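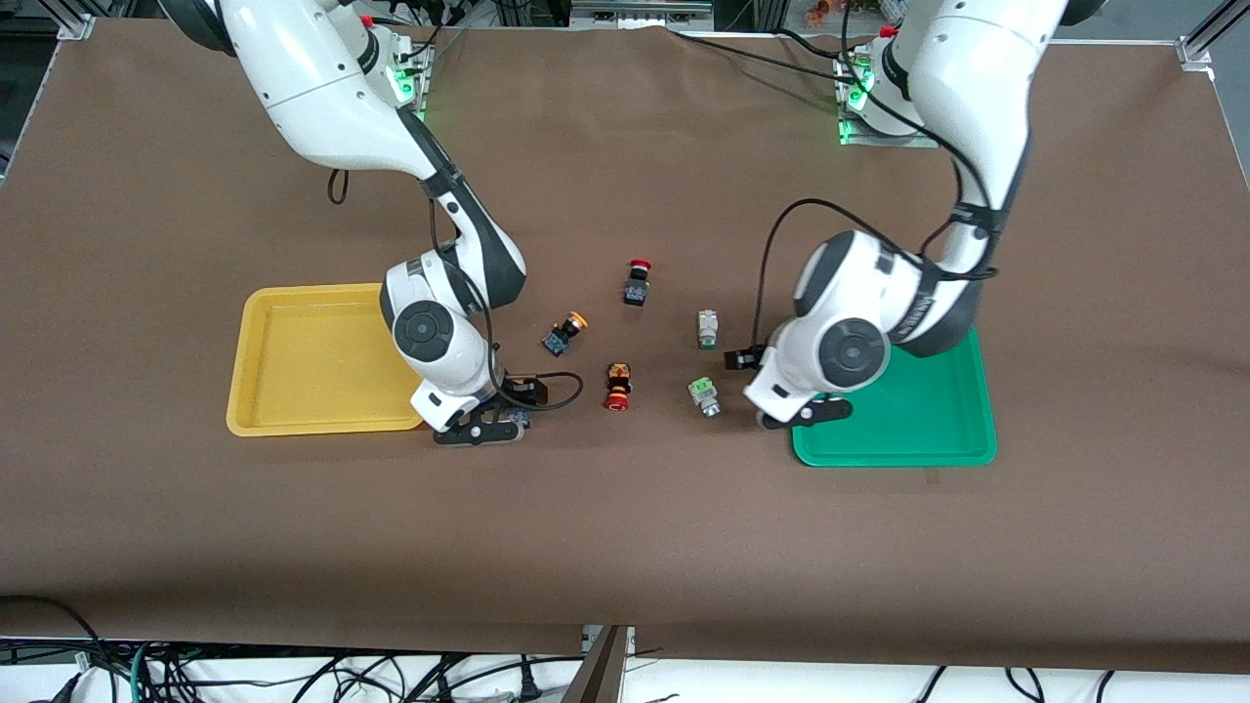

Bench coverings: notes from the November meeting

Most complaints about lost screws in small-instrument repair come down to what the bench is covered with. A bare hard top reflects light into the eyes and lets a dropped part bounce. A rubber mat stops the bounce but picks up oil, and many black mats hide blued steel completely. Woven cloth sits between the two. The usual arrangement is a single piece pulled over the whole working area in a plain mid-tone such as brown, with no pattern, so that something as small as a dark blue component can lie directly on it without a tray. The members who spoke at the Skendthorpe meeting mostly use a version of this, and the points below are from their notes and from the discussion afterward.

Color

Wiebke Stüber repairs barometers and surveying levels and has changed her cloth color twice. White was easiest for finding steel parts but tiring to look at under a bench lamp, and every spot of oil showed from the first day. Dark green was restful and hid the oil, along with most of the blued screws. She now uses a light tan for levels and a medium gray for barometers, where most of the loose parts are brass. Tan and brass are too close in tone under a warm lamp. Under a cooler lamp the difference is easier to see, so the lamp should be chosen before the cloth is bought.

On lighting, her bench is set to 2000 lux at the cloth, measured with a meter lying flat. A matte cloth tolerates this level well. A cloth with any sheen does not, and synthetic satin linings sold as remnants should be left in the shop.

Weave and lint

Gil-soo Ahn brought samples. A tight plain weave in cotton or a cotton-polyester blend is suitable for most work. Twill is acceptable, although a fine pivot can lodge in the diagonal. Terry, fleece and felt were rejected by everyone present. Felt is still sold for the purpose and does cushion a drop very well, but it sheds fiber, and fiber in an oil sink will draw the oil out along its length.

Wash new cloth before use to remove the finish and let it shrink. Cut edges must be hemmed or overlocked. Pinked edges continue to shed. Gil-soo washes at the highest temperature the cloth will take, with no fabric softener, and dries it on a line indoors.

Yurani Sánchez asked about microfiber. It was tried on one bench and abandoned. The fiber catches on burrs and on rough fingertips, and parts are dragged along when the hand is lifted. It remains the best choice for cleaning glass.

Stretching

A loose cloth forms ridges, and a round part will roll along a ridge until it reaches the floor. The cloth should be tight enough that a fingertip pushed sideways does not raise a fold. Three methods were described.

Tacking to the underside of the bench works on a wooden top. Start at the middle of each side and work toward the corners. Washing requires the tacks to be pulled, so in practice the cloth gets washed less than it should.

A removable board, covered and set on the bench, is the method Wiebke prefers. She leaves 100 mm of extra cloth on every side to fold under and holds it with bulldog clips. The board can be carried to another room with the job still on it.

An elastic hem, sewn like a fitted sheet, is quickest to change. It pulls unevenly on a long bench and is recommended only for small boards.

Arne Wiegand adds a thin layer of cork under the cloth. It has been on his bench since 2012 without being replaced. Cork deadens a drop and stays flat. Foam was also suggested, but a heavy movement holder tips on foam, and the soft surface makes it difficult to press a pin straight.

Static

Synthetic cloth on an insulating top will build up charge in winter. For purely mechanical work the effect is that dust collects and very light parts cling. For anything with a circuit board, ordinary cloth of any kind is the wrong covering, and a grounded dissipative mat should be used. Laying such a mat on top of the cloth is fine if the ground lead is connected - the lead, and the wrist strap, are what matter. Members who do both kinds of work on one bench should keep the mat rolled up and clean between uses.

Edges

A cloth does nothing for parts that go over the front. A low lip along the front edge was suggested and is disliked by anyone who rests a forearm there. The alternative is the jeweler's apron, hooked under the bench and tied at the waist. Arne keeps one and remembers to unhook it around half the time.

Supply

Misus in Hagedorn stocks plain-weave cotton in tan, gray and brown by the yard. Plirik sells a blended cloth on the roll with a minimum length of 44 yards, which is more than any one member needs. Imke Stüber is taking names for a shared roll in gray. Please give her the finished size of your bench top or board, and say whether you want the edges overlocked. She will add the fold allowance herself. Members who want tan should buy it directly from Misus.

Gil-soo's samples are in the library drawer, labeled by weave and number of washes.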